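About Harries

Harries looks after the small things that offices run on: cables, chargers, adaptors, extension leads, docking units and the drawers, boxes and trays they live in. We collect them, sort them, check them, coil them, label them and put them back where people can find them. What can't be used again goes for recycling.

We started as a two-room repair shop that fixed desk lamps and keyboards. Customers kept bringing in carrier bags of mixed leads and asking us to find the one that fitted. After a while the bags were taking up more of our day than the lamps, so we began charging for the sorting by the bag. An office round the corner asked if we could do the same for a whole stationery cupboard, and that job became the business we have now. We still mend lamps for old customers, though we don't advertise it.

What we do

Most of our work is office clear-outs and cable sorting. A firm that is moving floors, closing a site or just tired of its cupboards gets in touch, and we either come in or take the boxes away. Our standard crate holds a good armful of mixed leads. We lend crates free of charge and collect them when they are full.

Sorting is done on a clear table with nothing else on it. Everything is tipped out a little at a time and separated by the connector at each end, then by length. Leads with split sleeves or bent plugs are put to one side at this stage and don't go any further. The rest are plugged in and tested.

Cables that pass are coiled by hand in wide loops and fastened in the middle with a hook-and-loop strap. We stopped using wire twists some time ago because they dig into the sleeve, and we don't use elastic bands, which perish in a drawer. The plug ends are left outside the strap so that they can be read without undoing anything. A lead shouldn't be wound round the hand or folded back on itself at the plug, as that is where most of them fail.
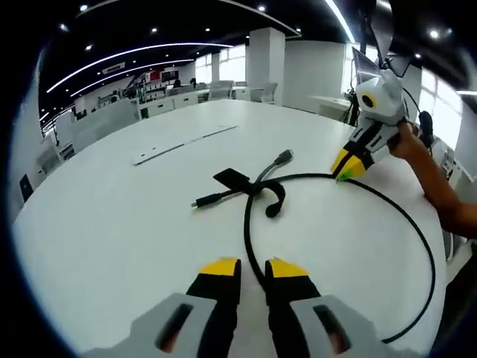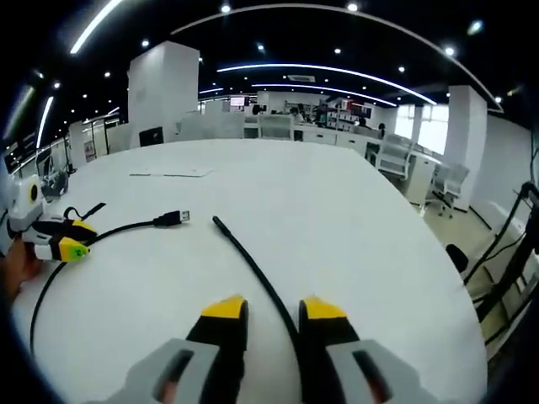

Thin leads take longer than thick ones. They tangle more easily and they hold a kink, so we let them lie flat for a while before coiling. A long black USB cable is the item we handle most often, and the one most often missing when an office says it has run out of everything. In one cupboard last July we counted 576 leads, and the firm had put in an order for more the same month.

Labels are optional. If you want them, we use a plain paper flag near the plug with the type and the length written on it in capitals. Some customers prefer a coloured strap for each department. Either is fine, but please tell us before we start, as changing over halfway through means opening every coil again.

How we are set up

There are 23 of us, most of us part-time. New starters spend their first fortnight on coiling and nothing else. It is slow to begin with and the hands get used to it. After that they move on to testing, then to customer sites.

Our workshop is on the ground floor with level access from the loading bay. The testing benches are along the back and the storage racks are by the door. Visitors are welcome if they ring first. We close between noon and one for lunch and the phone is not answered during that time.

We work with three other firms. Sirnix takes the cables and plugs we can't put back into use and strips them for the metal. Wetasent supplies our straps, which come on a roll and are cut to length here. Emier handles transport for anything over 40 crates, as our own van won't take more than that in one trip. For smaller jobs we do the driving ourselves.

Working at your office

When we come to you, we need one large table, a socket within reach and somewhere to put full crates that isn't a fire route. A meeting table is usually the right height. We bring covers for polished wood. Your staff can carry on as normal and we keep our voices down.

Please look through personal drawers before we arrive. We don't open anything that is locked, and we hand in any phones, memory sticks or hard drives to whoever has booked us. We don't read them, test them or take them off site.

A single cupboard takes a morning. A full floor usually takes two days, longer if there are docking units to be matched to their power supplies. Unlabelled power supplies are the slowest part of any job, and we would sooner set one aside than guess at the voltage.

Prices

We charge by the crate for workshop sorting and by the half day for work at your premises. Straps are included in both. Labels are extra. The minimum order for collection is 2 crates, or you can drop off any amount at the workshop during opening hours. Schools and charities pay the crate rate for site visits too.

Spare leads

Tested leads that customers don't want back are sold from the rack by the front door. They are priced by length and come with a strap. Stock changes every week and we don't keep a list, so it is best to bring the old lead or the thing you need to plug in. If it doesn't fit, bring it back and we will swap it.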